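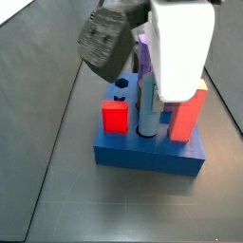
Colored blocks standing in a blue wooden base.

Repainting Wooden Toys and Other Small Wood Pieces

Most of what goes wrong with painted wood happens before the can is opened. Toys, drawer knobs, coat pegs, game pieces and small boxes all get handled a lot, and a finish that would last for years on a picture frame will rub off a knob in a month. These are the methods I use at my own bench, in the order I use them.

Check the old finish first

If the piece is old and you don't know what is on it, don't sand it. Old paint can contain lead, and sanding puts it in the air and on the floor. Home swab kits are sold at hardware stores, though they can miss lead in the lower layers. For anything a small child will put in their mouth, a lab test is better. If you can't be sure, put the piece on a high shelf and buy or make another one.

Cleaning

Wipe the wood with a cloth wrung out in warm water and a few drops of dish soap. Wipe again with plain water and dry it straight away with a towel. Don't soak wood in the sink. The end grain pulls in water, the piece swells, and a peg that used to slide into its hole won't go in until it has dried for several days. It may come out of it slightly oval.

Crayon comes off with a little baking soda on a damp cloth. Sticker glue comes off with cooking oil left on for ten minutes, but you have to wash the oil away completely or the paint will not hold.

Sanding

You only need to go down to bare wood where the old paint is flaking. Everywhere else, scuff the surface until the shine is gone. I start with 100 grit on chips and rough edges and finish with 220. If the old paint is very thick, 60 grit gets it off faster, but it leaves scratches that show through two coats, so plan on more time with the finer paper.

For flat faces, tape a full sheet of sandpaper to the table and rub the piece on it. This keeps the corners crisp. For holes, wrap a strip of paper around a pencil or dowel. Hexagonal and other odd-shaped holes are easier with a nail file.

Vacuum the dust off, then wipe with a barely damp cloth. Let it dry for an hour.

Allow for the thickness of the paint

People forget this one. Two coats of paint and a topcoat add more than you would expect, and they add it twice: once on the peg and again inside the hole. I do not paint the inside walls of holes at all. I let a little color run over the rim and stop there. If you want the inside colored, use a thinned coat or a wood dye, which adds no thickness.

Test the fit after the first coat has dried overnight. If it is already snug, sand the part that goes into the hole back to bare wood and leave it bare.

Choosing paint

Water-based acrylic enamel is the easiest to live with. It dries fast, the brush washes out under the tap, and it doesn't yellow. Craft acrylic in small bottles is fine for color, but it is soft and needs a clear coat over it. For toys, read the label and buy one the maker says is suitable for children's toys once fully cured. Leftover wall paint is a poor choice. It stays a little tacky, and two painted pieces left pressed together will pull patches off each other.

Strong reds and yellows cover badly. Put a coat of white primer under them and you will save yourself two coats of color. Blues usually cover well in two.

Brushing

Use a soft synthetic brush, half an inch wide for small parts. Dip only the bottom third. Start in the middle of a face and brush out toward the edge, so the paint doesn't collect on the corner and run down the side.

To paint all the sides of a block in one session, push a thumbtack into the bottom and stand it on that. For pegs, drill a row of holes in a scrap board and stand them in it, unpainted end down. Mine is an old offcut of two-by-four.

Two or three thin coats are better than one thick one. Sand lightly with 320 between coats if the surface feels fuzzy. The first coat of any water-based paint raises the grain, and that is normal.

Drying and curing

Dry to the touch is a matter of an hour or so. Cured is a different thing, and can take up to 3 weeks for some enamels. Go by the can. In a cold garage in February it takes longer still, so I bring the trays indoors. Keep the pieces apart until then, and don't set them on newspaper, which sticks and leaves print behind.

Fixing chips later

Keep a spoonful of each color in a small glass jar with a tight lid, and write the color name on it. When a corner chips, sand just the chip, dab on paint with a toothpick, let it dry, and dab again until it is level. A stirred jar will normally stay good for a year or two. If it smells sour, throw it out.

Storage

A shallow box with a lid is kinder to painted wood than a deep bin, where the heavy pieces knock against the rest. Keep it off the windowsill. Direct sun fades red first, and it dries out glued joints.

Marama McPhee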